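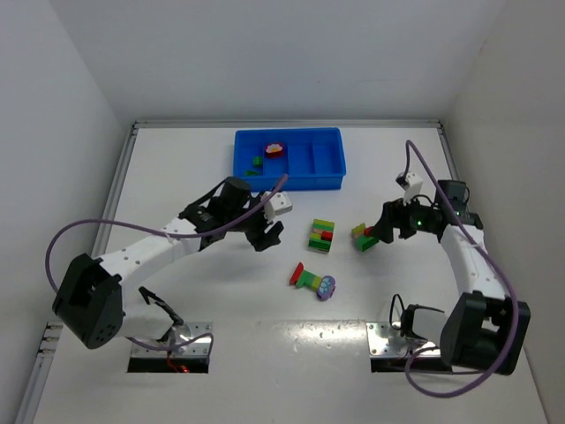 The Desk Is Free. The Math Is Harder.

Small cities want remote workers to rent a desk downtown. Before you give up the kitchen table, it pays to read the contract.

13/10/2020

Enville would like you to come to work. It doesn't care who you work for or where the company is based, as long as you bring your laptop to the old department store on its main street, where the second floor has been turned into shared office space and the first two months cost nothing.

The pitch is everywhere this fall. Your employer sent you home in the spring, the lease on the big-city office is up for review, and you are tired of taking calls next to the dishwasher. A desk of your own, ten minutes away, with coffee and a door that locks. What's the catch?

There are several, and most of them are on page four.

In Enville the space is run by a company called Eltosero, which signed a deal with the city in September. After the free period, a reserved desk costs $200 a month on a one-year agreement. Parking is extra. So is the locker, so is any use of a meeting room past the first few hours, and so is getting in before seven in the morning, which will matter if your team sits three time zones east. The membership renews on its own unless you cancel in writing 26 days before the end of the term. Why 26? I asked, and was told it was the standard agreement.

Then there is the question of what "remote" means to the people signing your paycheck. A lot of home-working policies were written in a hurry. Some say home and mean home. If you handle customer records or medical files, a shared room with a shared network may put you in breach of rules you agreed to without reading. Get the answer by email, from someone with the authority to give it, before you put down a deposit. A thumbs-up from your supervisor on a video call won't help you much in a year. 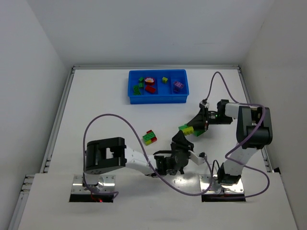 The tax argument gets pushed hard, too, and it deserves a cold look. The Eltosero brochure says members "may be able to deduct" the cost. May is doing a lot of work there. If you're an employee on a regular paycheck, the federal deduction for unreimbursed work expenses is off the table through 2025. Freelancers and business owners are in a different position, and they should be talking to whoever does their taxes. Everyone else should assume the full price is the price.

What about the cities? They are paying for this, after all. Enville is giving up rent on a building it owns, on the theory that people who work downtown eat lunch downtown. Maybe they do. I spent most of a week there and saw plenty of brown bags. The sandwich shop across the street was glad of the company but hadn't added hours. City hall talks about 1430 desks across three buildings by the time the plan is finished, which is an awful lot of desks for a town where the floor I sat on was mostly quiet by two in the afternoon.

Rey, an hour down the highway, tried a version of this before the pandemic. The operator there, Skurkmont, filled its space during the free months and then watched members drift off when the bills started. The building is now a call center. People in Rey don't seem bitter about it, but they also don't bring it up when they talk about what has worked.

None of this means a shared desk is a bad buy. If you live in a one-bedroom with another person who is also on the phone all day, $200 may be the best money you spend this year. Some of the members I met were plainly happier than they'd been in months – one had stopped working from her car. But they tended to be the ones who had done the arithmetic first, and who had talked the operator into a shorter term.

That can be done, by the way. The one-year agreement is what you're handed when you walk in. Ask for month to month and you'll hear that it isn't offered. Ask again after the free period, when the operator is looking at an empty chair, and the answer may change. Ask what happens to your prepaid rent if the state orders offices closed again. Ask who cleans, and how often, and whether the windows open.

And try it at the hour you'd really be there. The tour is at eleven, when the light is good and the coffee is fresh. Go back at four-thirty, sit down, and make a phone call.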